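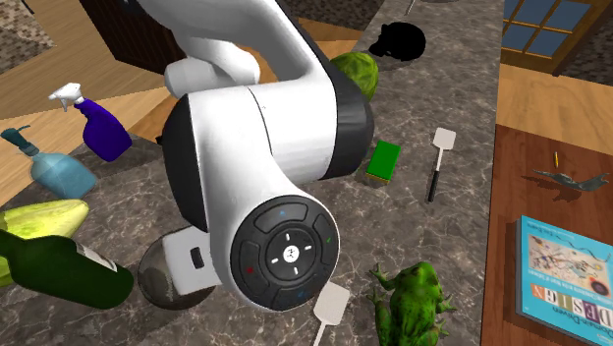 Griet Jansen's comment after the dry run was that a policy trained on tidy counters learns tidy counters, and that we should say so before showing any numbers. So slide 1 opens with clutter.

Slide 2 - Task. Student project, two semesters, simulation only. One arm, one marble counter, mixed household objects: bottles, a sponge, spatulas, a cabbage, a frog figurine. Give the object types and move on.

Slide 3 - Data. 2,849 episodes generated, 272 held out. The split is by layout, so no held-out layout appears in training. Pause here. Last time the first question was about leakage.

Slide 4 - Occlusion. The wrist can hide the object directly under it. Point to the dark metallic dome on slide 1. Baseline sees one view per step; the Basovura variant keeps the previous 2 views as well.

Slide 5 - Failures. Nearly 100 of the held-out runs ended in a missed grasp. Most were flat objects. Citlali has the breakdown if asked. Do not read the table aloud.

Slide 6 - Open items. Friction values are still defaults. Contact settings for the sponge need review before August. Hand over to Ans for the demo, clicker stays on the lectern.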